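Why Do Fruits Change Color?

A tomato starts out green. Leave it on the plant for long enough and it turns yellow, then orange, then red. A banana goes from green to yellow to brown. Blueberries begin pale green and end up dark blue. All of these fruits are doing the same job, and color is part of how they do it.

What is a fruit for?

A fruit is the part of a plant that holds the seeds. Plants can't walk, so they need another way to move their seeds to new ground. Many of them get animals to help. A bird eats a berry, flies away, and later drops the seeds somewhere else. If the seeds land in a good spot, a new plant can grow there.

This only works if the seeds are ready. A seed that leaves the plant too early may never sprout. So while the seeds are still growing, the fruit stays hard, sour, and green. Green fruit is hard to spot among green leaves, and most animals that do find it don't like the taste.

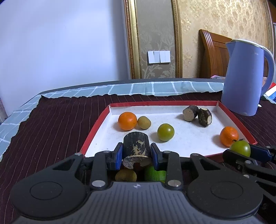
Ripening is the name for all the changes that happen when the seeds are ready. The fruit gets softer and sweeter, it starts to smell good, and its color changes. You can follow these changes at home with a few pieces of fruit and something to keep them in. A shallow tray works well, like the white one with the red rim, and so does a plate or the lid of a shoebox. Look at the fruit at the same time each day and write down what you notice.

Where does the green come from?

The green color comes from something called chlorophyll (say KLOR-uh-fill). Leaves are full of it. Chlorophyll catches sunlight, and the plant uses that light to make its food. Young fruits have chlorophyll too.

When a fruit ripens, the chlorophyll breaks down. Other colors can then show. In a banana, the yellow was there the whole time, hidden under the green. In a tomato, the plant makes a new red coloring called lycopene (LIE-kuh-peen) while the green fades.

Some tomatoes stay green even when they are ripe. Nesrin Özkan grows a few of these in her garden in Wandgate. She can't go by color, so she presses each one gently with her thumb. If it gives a little, she picks it.

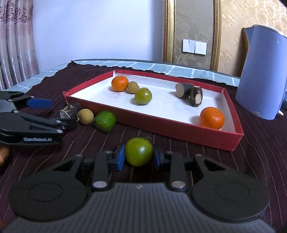 The gas that starts it all

Fruits make a gas called ethylene (ETH-uh-leen). You can't see it. In fruits like tomatoes, bananas, apples, and pears, ethylene tells the fruit to start ripening. Once it starts, the fruit makes even more of the gas, and the ripening speeds up.

The gas can also drift from one fruit to another. That is why one very ripe banana can make the other fruit in a bowl ripen faster.

Not every fruit works this way. Strawberries, grapes, and oranges don't get much sweeter after they are picked. They have to ripen on the plant.

Try it yourself

You will need two hard green tomatoes, one ripe banana, and two paper bags. Ask an adult before you start.

Put one tomato in a bag by itself. Put the other tomato in a bag with the banana. Fold the tops over and leave both bags in the same room, out of the sun. Check them every day for 10 days.

Berkay Karaca tried this with his class in September. The tomato with the banana turned orange first – the one by itself was still mostly green that day. Yours may be faster or slower, depending on how warm the room is.

Don't eat green tomatoes straight from the bag. They can upset your stomach.

Words to know

Chlorophyll: the green coloring in plants that catches sunlight.
Ethylene: a gas that makes many fruits ripen.
Lycopene: the red coloring in tomatoes.
Ripe: fully grown and ready to eat.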